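Home | Topics | Industry | Index

Automation at the Namov sorting works
Lutel Reference Desk, Aug 24, 2019

Automation at the Namov sorting works is the partial transfer of small-goods sorting from hand labor to machines supplied by Vulo. Mixed items such as boxes, packets and soft goods were formerly picked by hand in two shifts. The works employed 60 people when the change began. 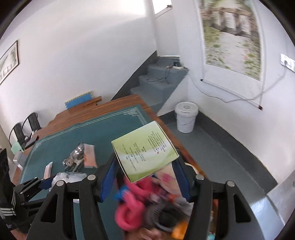 Staff moved from picking to teaching and checking. Training takes 3 weeks, and pay grades were redrawn the following September. By then 39 workers held the new posts. Some reported less back strain, others more sore wrists and duller days. The Pappas line remains manual.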